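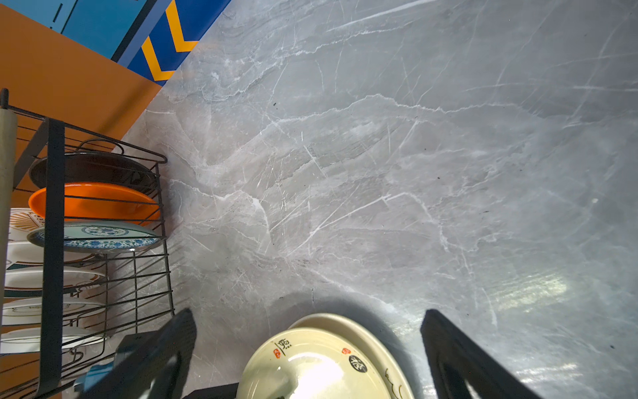

The Emalside girls' volleyball team lost in five sets last April, and for most of the fifth I was in line for nachos. I mention it because I still had an opinion about the match when I got home, and so did everyone else.

My complaint is with the deciding set. We play four sets to 25, and then, with the thing finally interesting, we play one to 15. It is like reading a long mystery and finding the last chapter printed on a napkin. Ninia led Emalside 8-3 before our best server had touched the ball, and at 8 the teams switch sides, so our girls took a nice walk and then lost.

Vega Vidal, who has coached at Meireles for 28 seasons, disagrees with me and has done so at length in two parking lots. She says a short fifth set rewards the team that can start cold. She also says that if I had ever ridden the bus back from Praduvwood after a long one, I would be petitioning for a set to 5.
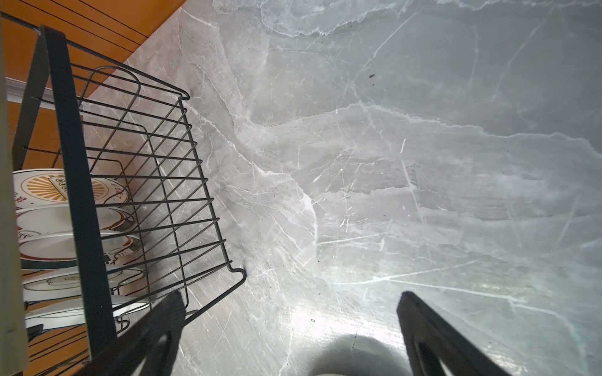
Gray marble countertop, with a black dish rack at the left.

I grant her the bus. I have sat in that gym with over 100 people fanning themselves with the program, and there was a faction that would have settled it by coin. But a season is a lot of practices, and a lot of ankles, and I would like it decided by something longer than a load of towels.

My proposal is modest - play the fifth to 21, switch at 11, and start it on time. The league could find the minutes by trimming the introductions, which at Praduvwood now include a fog machine and a dog.
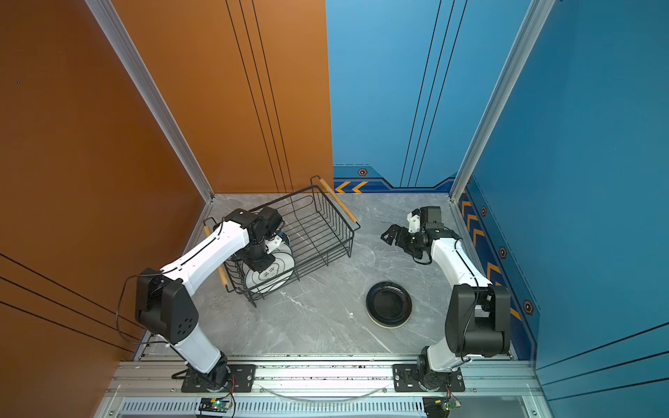 Does the fifth set still have to be won by two points?
It does, and there is no cap, so a set to 15 can run well past 15 if the teams keep trading points.

Vega points out that this takes care of my objection whenever a match is close. Fine. Ninia beat us 15-6. I had barely found the napkins.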